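Mudar de casa aos poucos

27 May 2021

A mudança demorou 11 dias e podia ter demorado 2. Escrevo isto já na casa nova, com caixas por abrir no corredor, e quero deixar apontado o que fiz antes que me esqueça, porque daqui a uns anos vou precisar outra vez e não me vou lembrar de nada.

O apartamento antigo ficava num terceiro andar sem elevador. O novo fica num rés-do-chão, a 45 minutos a pé, ou bastante menos de carro se não houver trânsito na rotunda. Como o contrato antigo ainda durava até ao fim do mês, achei que fazia sentido levar as coisas em viagens pequenas. Em parte fez. Poupei o dinheiro de um camião grande e não tive de pedir dias no trabalho. O problema é que durante esse tempo não morei bem em nenhuma das casas. Tinha os sapatos num lado e as meias no outro, e comprei um abre-latas tendo já um.

Para os móveis pesados contratei a Pelletier, que mandou uma carrinha com rampa e duas pessoas. Levaram a cama, o roupeiro, a máquina de lavar e a estante da sala numa manhã. A conta ficou em 302 euros, com a desmontagem do roupeiro incluída. A montagem era à parte e fi-la eu, em dois serões, com uma prateleira que ficou ao contrário e que assim vai continuar.

Para as caixas usei primeiro as do supermercado. Servem para roupa e pouco mais. Os livros rebentaram o fundo de uma delas no segundo lanço das escadas. Depois passei a usar as caixas da Eltitz, mais pequenas e mais grossas, que uma pessoa consegue levar sozinha mesmo cheias de papel. Escrevi em cada uma a divisão de destino e não o conteúdo. Foi um erro. Tenho quatro caixas que dizem "sala" e não sei em qual estão os carregadores.

A parte burocrática deu mais trabalho do que as escadas. A água mudou de titular com um telefonema. A electricidade pediu uma leitura do contador, depois uma fotografia do contador, depois outra leitura. A Internet é da Zikby, que tinha cobertura na rua mas não no meu número de porta. Acabaram por vir passar um cabo pelo pátio. Entretanto usei o telemóvel, que dentro de casa só apanha rede junto à janela da cozinha.

A Diane Bergeron, que foi minha vizinha de patamar desde que me mudei para lá, ficou com as plantas grandes. O limoeiro não cabia no carro e já estava habituado à varanda virada a sul. Ela tem a mesma varanda, um andar abaixo do telhado como eu tinha, e prometeu mandar notícias dele. Deixei-lhe também o estendal e uma cadeira.

A cozinha foi a última divisão a ser embalada e a primeira a ser arrumada, e nisso acho que acertei. É possível dormir num colchão no chão, mas jantar bolachas durante uma semana cansa. Os pratos foram embrulhados em toalhas, o que poupa papel e leva as toalhas na mesma viagem. Nenhum se partiu. O forno grande ficou no apartamento antigo, porque era do senhorio, e na casa nova só há placa. Por enquanto penso resolver com um forno pequeno de bancada – para uma pessoa chega, e não obriga a mexer nos armários. 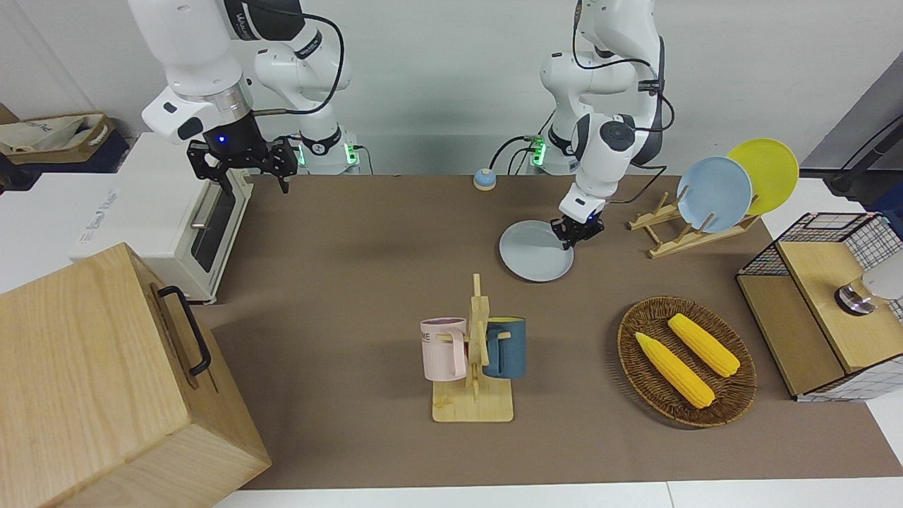
Forno de bancada branco e prato azul-claro.

Falta pintar o quarto. A cor que lá está é um amarelo que escurece muito ao fim do dia. Comprei uma lata de tinta Skitimau, branco mate, e vou começar pela parede da janela para ver se uma demão cobre. Se não cobrir, compro outra lata.

Falta também entregar as chaves antigas. A vistoria está marcada para de manhã e antes disso tenho de tapar os buracos dos quadros e limpar os vidros da varanda. Levo a escada no carro, que ainda está lá desde a última viagem.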